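Left gripper drops out mid cycle, right one fine

Asked by karneren_cell2, 6 answers hidden, 3 shown

Two arm bench cell, a gripper on each arm, doing block-into-tray sorting. Inherited the setup in January so I don't know all its history. The left gripper loses comms partway through a cycle. Arm carries on as if nothing happened, gripper stays at whatever opening it had, then the program times out waiting for the "closed" bit. Power cycle and it's back. Until next time.

Longest clean run so far is 143 cycles. Shortest was 21. No pattern with block colour or anything like that. The right one has never done it, same program, same speeds.
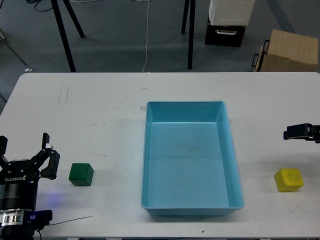
Already tried - new activation at start of program, slower close speed, different USB port on the controller PC, retightened the connector at the wrist. Also wiped the finger pads, for what that's worth. Swapping the grippers over is the obvious next thing but the left one has a coupling bolt that's slightly chewed and I'd rather not touch it unless I have to.

Anyone seen this?

Answer 1 - accepted

Cable. Nine times out of ten it's the cable.

Before you undo any bolts:

Jog the wrist joint slowly to both ends of its travel with the gripper activated and someone watching the status light. If it changes at one particular angle you've got a broken core, most likely just behind the connector where it bends.

Look at how much slack there is. If the cable goes off across the bench it can get dragged every time the arm reaches over, and the pull ends up on the connector. Want a loop at the wrist, then tied back to the forearm, not too tight. We use the Rullent velcro straps, zip ties cut into the jacket eventually.

Then swap just the cables left to right, leave the grippers where they are. Run it overnight. If the fault moves to the right arm, there's your answer.

Ours did exactly this at 43 cycles or so per drop, new cable and it's been quiet ever since. Keep the old one well away from the spares box, I put ours back in by accident and lost a morning.

Frøydis Berge

Answer 2

Could be ground. Are both arms off the same 24V supply? We had a Brokow supply sagging when both grippers closed together and only the one on the longer run droped out. Put a meter on it at the gripper end, not at the supply. Also check the termination resistor if its RS485, people forget.

Answer 3

same problem here, did you fix it?

Comment from karneren_cell2

Cable it was. Jogged the wrist, light went at one end of travel every time. Swapped cables, fault went to the right arm by 6 in the evening. New one ordered from Rautiainen, old one binned. Havent checked the supply yet but will - thanks both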